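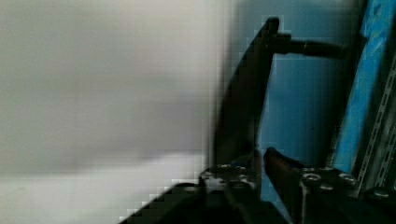

17/11/2025

Home late, feet sore, tea gone cold beside me. We were after 100 good episodes for the Skuvon set today and got to 90, so I'm calling that a decent day even if Marjatta's spreadsheet doesn't (she colours the short days orange, and I've had a fair few orange ones since September!).

Mihret drove for the first half and I labelled, then we swapped. She's so much smoother than me on the controls. I still grab at things like I'm catching a bus, and you can see it in the wrist footage, the whole view lurches and then I sit there waiting for it to settle. Hawi reckons a bit of clumsy driving is good for the model, as long as it recovers. I'm choosing to believe him.

Close-in work is what's doing my head in. Once the fingers are in tight, the wrist camera gets a great slab of pale blur down one side and all the useful stuff squashed in next to it, dark parts on dark parts, and I'm squinting at the monitor trying to decide which black edge is ours.
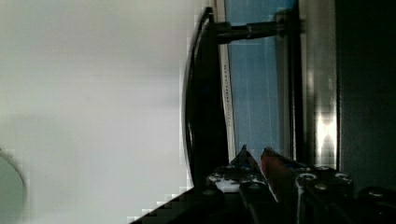
Anyway, I binned 11 episodes after lunch. Mostly me fumbling the approach, and a couple where the recording started late. Yoga wants the fumbles kept in a separate folder in case Fikre can learn something from them, so they're binned in name only, I suppose. I've called the folder "oops". He'll rename it.

Brenda rang from Gomholm, keen as, wanting to know when they can start a training run. I said give us another 50 with the lights turned down and then we'll talk. She said she'd bring lamingtons if it's done before her next visit, and I'm holding her to it.

Must remember to take the good chair back from Mihret's desk tomorrow. And charge the headset!!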